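March 3, 2023
Bench notes, play kitchen, counter section

Counter is back between its posts and dressed. The pan has the left end, the yellow square goes toward the back, the can has the right. Writing down what I did before I forget and do the splashback twice again, as in February.
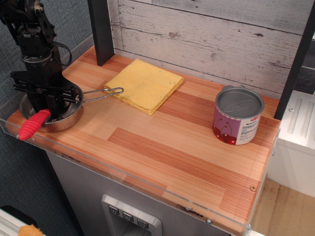
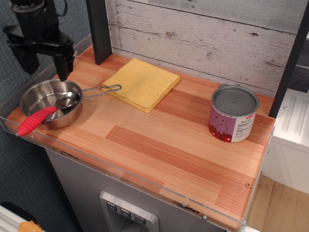
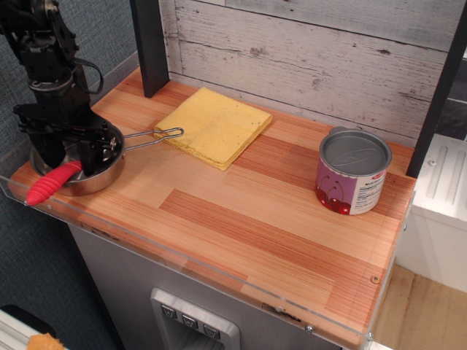 Pan left, yellow square, can right.

Settled on three things on the counter and no more. The old arrangement had 14, if you include the plastic egg, and it looked like a yard sale at a dollhouse. Nisha Joshi argued for keeping the toaster. I said the toaster was taller than the tap. She said her toaster at home is taller than her tap. I have no way of checking this, so the toaster is in the drawer marked MAYBE with everything else she has won a partial argument about.

Pan. The wire handle still points at whatever you put to the right of it. Turn it toward the back and it fouls the wall, turn it to the front and it becomes the thing every sleeve catches on. Along the counter is the only direction left, so the cloth has to live with it. I tried sliding the cloth toward the can to get clearance. The can then looked crowded and the middle looked bald. Slid it back.

Red handle goes over the front-left rim and past the edge. I know. I have read the note on the whiteboard about things sticking out past the edge, and I wrote that note. But push it in any further and it rides up on the rim and the pan rocks, and a rocking pan on this counter makes a noise like a very small restaurant closing. Leaving it out for now. If anyone catches a pocket on it, please write down which pocket.

Yellow thing. There is still no agreement on what to call it. The Rollora order sheet says "sponge cloth," the bin label says "sponge," and Nisha calls it the butter. I am writing "cloth" in the inventory and will not be taking questions. It is supposed to be square to the wall. It has never once stayed square to the wall. I have stopped correcting it by anything less than a thumb's width.

It does pick up dark specks. I had one under the tap for a good while last month and got out of it a clean sink and a speckled cloth. Spare is in the second drawer, still in the wrapper, looking smug.

Can. Cherries. We went through the whole box of play cans and this was the only one with a label that wasn't coming away at the seam, so cherries it is, next to a saucepan, a meal I would describe as optimistic. Nisha wanted the label turned so the fruit faces out. I wanted the seam at the back. Luckily these are the same position, and we had ten minutes of disagreement before either of us picked up the can.

Counter surface. Finish is holding at the left end, where I expected trouble. I wiped it down with a damp rag and then a dry one. Do NOT use the Symonenko polish on this. I used it on the offcut and the offcut is now so slippery that the pan left it by itself. The offcut is on the shelf by the door with a note on it. Somebody has added a second note to the first note, asking what the first one means. It means don't use the polish.

The strips of different color are going to keep causing trouble with matching. The replacement piece from Bolside came in as "mixed warm," and it is certainly mixed. Laid next to ours it reads as a different kitchen belonging to a more cheerful family. Sent them a sample. They sent back a nice email.

Screws. Snugged the ones I could reach with the short driver. One of them was turning forever without getting any tighter, so it got a sliver of matchstick and some glue and a stern word. Check again in 5 days. If it's spinning again I'll drill it out and go up a size, and then it won't match the others, and I'll have to pretend that I like it.

Back panel. The whitewashed plank print is fine. People keep trying to clean the worn patches off it. They are printed. I have watched a grown adult with an engineering degree go at one of the knots with a fingernail and a bit of spit. I have also been that adult.

Inventory, while I'm at it. Fivitz wants the total number of play food and kitchen pieces across all the bins, and the total as of this afternoon is 1,307. I don't believe it either. A good share of that is peas. There was a long conversation about whether a pod with the peas sewn in is one piece or four, and I ruled one, then found that last year's sheet had ruled four, so this year's number and last year's number have nothing to say to each other. Left a comment in the cell.

Still to do:
-- second pan, same size, for when this one walks off
-- new label for the cloth bin (see above, good luck)
-- ask Bolside again about the color, attach the sample to the email this time so they can't say it got separated
-- felt dots under the can? It slides a bit when the counter is bumped. Nisha has some dots but they are shaped like stars
-- short driver back in the blue roll, where it lives. It was in my coat

Tried one star-shaped dot on the can before leaving. Works fine. Not telling her until tomorrow.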